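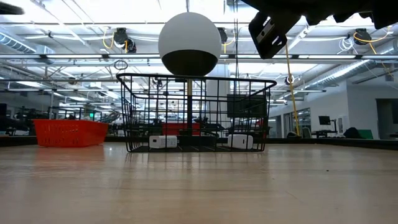 Trinh Ung wants to know if you can really fit a week of dinners for two into one small shopping basket, and whether I'm cheating with the freezer. Yes you can, and yes, a little!

The rule I gave myself in October: one basket, on foot, no second trip. If it doesn't fit, it waits for next week. I thought I'd hate it. I love it so much that I've started planning on the bus.

Cabbage is the hero. A whole one is a pain to carry but it gives you slaw, then soup, then those crispy pancakes with whatever is left (egg, flour, a splash of broth, done).

Dried beans over canned, every time. Canned beans are mostly water and you're the one hauling it up the hill. I do a pot while I'm answering email and freeze half in flat bags.

OK the freezer. Mine holds bread, beans, peas and the heels of cheese. That's the cheating part. Rice lives in a big tin and gets bought separately every couple of months, so count that against me too.

Best swap so far came from Miyuki Tsuji: skip the carton of broth, keep onion ends and carrot peels in a bag, simmer them when the bag is full. Add a dried mushroom if you have one. SO good, and it takes up no room at all.

Things I gave up on: melons, big yogurt tubs, anything in a glass jar bigger than my fist. Things I was sure I'd give up on and didn't: potatoes! Buy the small ones, they pack in around everything else.

This week's trip to Hamada came to 20 items, and the only thing I put back was a second bunch of leeks. I'm still thinking about those leeks.

Menu, if anyone wants it: leek and potato soup, bean tacos, slaw with peanut noodles, fried rice, cabbage pancakes, and two nights of leftovers. Pancake recipe coming tomorrow, I have to measure the flour for once in my life.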